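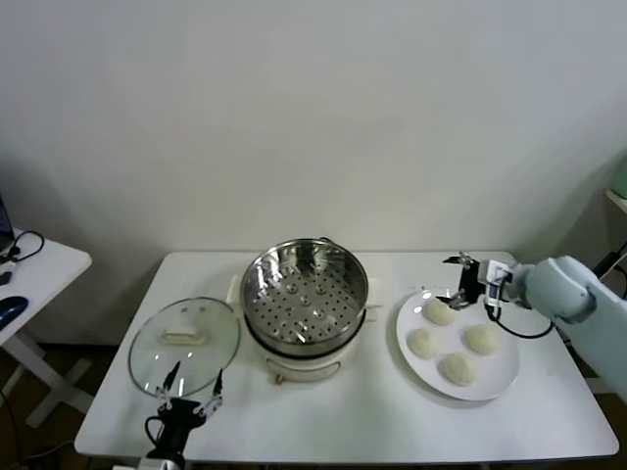

Opened by Nektarios Chrysikopoulos | Saturday, February 28, 2026 | Component: Dundel task runner | Status: Open

Summary: bun steaming task stalls at the lid step

Setup is the two-arm station, electric steamer in the middle of the table, glass lid on the left, plate of four buns on the right. Right arm moves the buns from plate to basket one at a time. Left arm then picks up the lid and sets it on the basket. Turning the knob is not part of the task yet and a person does it.

Expected: all buns in the basket, lid seated on the rim, both arms back at rest.

What we get: the bun transfers finish. The lid pick times out in most runs and the runner reports GRASP_NOT_CONFIRMED. No fault on either arm.

Log from run 5:

transfer bun 1 - ok
transfer bun 2 - ok
transfer bun 3 - ok
transfer bun 4 - ok
lid approach - ok
lid grasp - retry
lid grasp - retry
lid grasp - timeout after 30 s
task ended, lid not placed

Tried so far:

Restarted the runner and reloaded the Sendmont calibration. No change.

Lowered the close force on the right gripper. This was for a separate complaint (dents in the dough) and it fixed that one. It made no difference to the lid.

Raised the approach height on the left by 2 mm. Fingers then closed above the rim. Reverted. 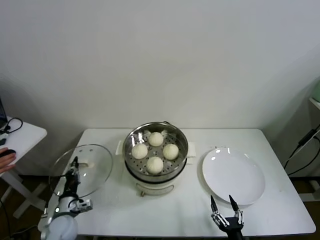 Swapped the depth filter for the one Vakulenko wrote for the glassware tests. Better. The lid edge estimate stopped jumping between frames, but the planner still picks a grasp on the rim when I would prefer the knob. A rim grasp means the lid has to be tilted up off the table first, and the wrist runs close to its limit doing it.

Forced the knob as the only allowed grasp target. Grasp confirmed, lid lifted, then set down off center with one side hanging over the rim of the basket. Marked as a fail.

Extended the confirm delay to 500 ms. One extra success, which I would not read much into.

Requester at Bristard asked whether this can be quoted as a working kitchen chore. My answer for now is no. Moving the buns is in decent shape. Covering them is a different problem, clear glass lying flat on a white table, and a cook who leaves the lid off has not steamed anything.

Next: rerun with the knob target and a slower release, and log the wrist angle at set-down. Please leave the lid on the left side between runs so the results compare. Assigning to Vakulenko for the filter settings.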